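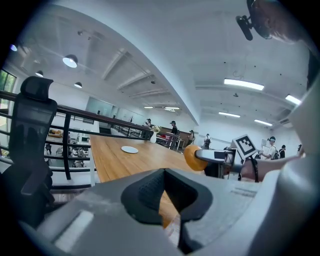

The Sandu dining table from Fakico, with a little of the wood showing.

I have been promising a proper write-up of our Sandu table ever since I mentioned it in passing back in the spring, and quite a few of you wrote to ask whether it was any good and did I regret it. So, with a cup of tea at my elbow (on a coaster, please note), I am finally sitting down at the table to tell you about the table.

A bit of background first. Our old one was a hand-me-down that had been through two moves and one very enthusiastic phase of homemade play dough, and it wobbled. It had always wobbled. We had a folded-up seed packet under one leg for so long that I stopped seeing it. When we repainted the kitchen I decided I could not put that poor thing back against a clean wall, and I started looking.

I looked for months! I went to showrooms, I measured, I taped out rectangles on the kitchen floor with painter's tape and made everybody walk around them with pretend plates. If you are shopping for a table I do recommend the tape. We found out right away that the size I had my heart set on would have blocked the door to the pantry every time a chair was pulled out.

It came down to the Sandu and the Gravow. The Gravow is a lovely thing, very slim, with tapered legs that look wonderful in the catalog, and it cost less. But when I leaned on the end of it in the showroom at Prakow it gave a little, just a little shiver, and after all those years with the seed packet I wasn't having any of that. The Sandu sat there like a rock. I leaned, my husband leaned, and the salesman very kindly leaned too.

Price, then. We paid 1338 dollars for the table, delivered, and that is more than I have ever spent on a single piece of furniture, including our bed. The matching bench was another 337 and I said no to it at the time. I've gone back and forth on that one ever since. The chairs we already had are fine, but every time there are extra children here I think of that bench and how many small bottoms would fit along it.

Delivery was pleasant and on time, a little after ten in the morning, two people and a great deal of cardboard. The top comes in one piece and it is heavy, so if you live up a flight of narrow stairs, do measure the turn. The legs go on with long bolts, and the wrench in the box is the usual flimsy thing that chews up your palm. Use your own if you have one. Ours took us most of an hour, and a good part of that was me reading the instructions aloud while my husband ignored them. One of the bolt holes was a touch tight and needed some persuading. The rest went in sweetly.

Now the wood, which is what most of you asked about. It's a warm honey color, in planks, and I was nervous about it. I had seen so much gray and white furniture that I'd half convinced myself anything warm would look dated by Christmas. It doesn't look dated to me. In the morning it is pale and cheerful and at suppertime, with the lamp on, it goes a deep golden color that makes even canned soup look like something out of a magazine. I did bring home a finish sample from Prakow and leave it on the counter for a week before ordering, and I'm glad I did, as it looked quite different in our kitchen than it did under the store lights.
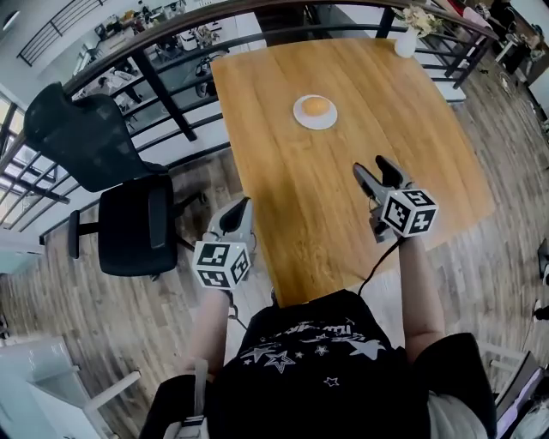 Cleaning is easy enough. A damp cloth and then a dry one, and that's my whole routine on an ordinary day. Fakico sends a little leaflet saying to wipe up spills promptly, and they mean it. I left a sweating pitcher of lemonade out through a long July lunch and got a ring for my trouble. It faded over the following days and I can only find it now if I crouch down and look along the top toward the window, which I do more often than I should admit. Beet juice came right off. So did candle wax, once I'd let it harden and lifted it with the edge of an old library card. Ballpoint did not come off, and we won't discuss whose homework that was.

The joints between the planks are my one real housekeeping complaint. Crumbs find them. Toast crumbs, sugar, and at the holidays a truly amazing amount of glitter. I keep a soft old toothbrush in the drawer and run it along every week or so, and I can't say it's a hardship, but if you are the sort who wants one smooth sweep of the sponge and done, you'd be happier with a different top.

As for size, it seats six with proper elbow room. We've squeezed in 10 for a birthday supper, with the piano bench and the step stool pressed into service, and everyone could reach the potatoes, though the two at the corners had to eat a bit sideways. The height is good for me. I'm on the short side and I can roll out pie dough on it without my shoulders climbing up around my ears. My husband, who is tall, finds it a little low for his jigsaw puzzles and has taken to propping the board up on cookbooks.

A few small things while I think of them. The legs come with thin felt pads that fell off the first time we shifted the table to sweep, so buy thicker ones and put them on before you stand it up. The edges are eased just enough that a child's forehead can meet them without a trip to the doctor (ask me how I know). And the underside is nicely sanded. I only mention it after catching tights on the old table for years and years.

I also had to call Prakow about a missing washer, and the young woman on the phone put one in the mail the same afternoon, along with two spares. They're still in the button jar if anybody needs one.

Would I buy it again? Yes, I would, and I'd grumble about the price again, too. I'd go to the showroom and lean on it before ordering, and I'd bring the sample home. If Fakico ever puts that bench on sale, someone please leave me a comment, day or night, and I'll start clearing a spot along the wall for it.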